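Part 4: Setting up your Kovden water softener

I wrote this after putting the Kovden in my own basement and then helping out with two more on my street. The booklet in the box is fine for the plumbing, but it gets thin once you reach the settings, so that's where I spend most of my time here. If you haven't hooked up the bypass valve yet, go back to Part 3 and come see me when it's done.

Before you start

You'll need your water hardness number (the test strip in the box gives you one), a clean bucket, an old towel and enough salt pellets to fill the tank halfway. Mine took 70 pounds. I buy the Osness pellets, but any plain softener pellets will do. Skip rock salt! It leaves a gritty mud at the bottom and you'll be the one scooping it out.

Caution: Keep the bypass valve set to BYPASS until step 5.

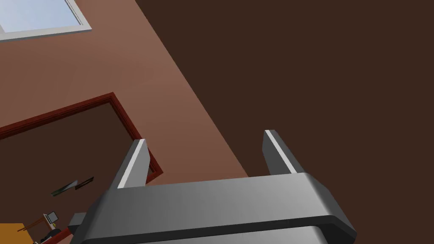

Filling and first start

1. Lift the lid off the salt tank and check that the float tube in the corner stands straight. Mine had tipped over in shipping, and I only noticed after I'd poured the salt in.

2. Pour three gallons of water into the salt tank with the bucket. You only do this once. After that the softener tops itself up.

3. Add the salt. Go slowly around the float tube and keep the pellets below the line molded into the wall of the tank.

4. Plug in the power supply. The display blinks 12:00 and beeps at you until you press SET. Put in the right time of day, and watch the little PM dot – I got it wrong and had the thing rinsing itself in the middle of lunch.

5. Turn the bypass valve a quarter of the way toward SERVICE and wait. You'll hear air hissing and some gurgling. When it goes quiet, open the valve the rest of the way.

Note: Open a cold tap somewhere nearby while you do this, and take the screen off the faucet first. The water may spit and look a bit cloudy for a few minutes.

Telling it how hard your water is

6. Hold SET until you see HARD, then use the arrows to enter your number. Mine is 13 grains. If you also have iron in your water, look at the chart on the inside of the lid, which tells you how much to add. 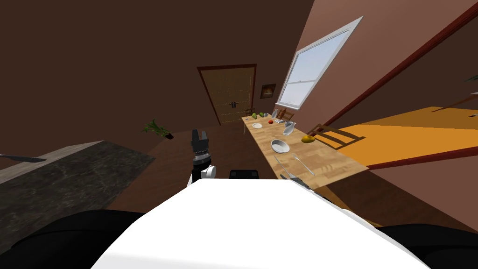 7. Press SET again to get to the reserve. It comes from the factory at 600 gallons, and that was far too much for the two of us. I brought it down a little at a time over March until we were going through less salt and still never ran out of soft water. With a big family I'd leave it alone for the first month and see how you do.

8. The next screen is the rinse time. I'd stick with 2 a.m. unless somebody in the house showers at odd hours, in which case pick a time when the water's not being used.

9. Press SET one last time and let go. The display should go back to the clock. If it shows a number like 3,234 instead, that's the total gallons counter, and it means you pressed the down arrow by accident. Press it again and the clock comes back.

Caution: Don't unplug the softener while the valve motor is turning. It can stop between positions and send salty water to your taps. If the power goes out at a bad moment, switch to BYPASS, plug it back in and run a rinse by hand (hold the up arrow until the motor starts).

If you have the older Brelta valve head, steps 6 to 9 are the same except that SET is marked NEXT. The Van Loon adapter doesn't change any of the settings, so ignore the sticker that says it does.

Last updated 8 August 2021. Part 5 covers cleaning the salt tank and changing the little screen behind the injector.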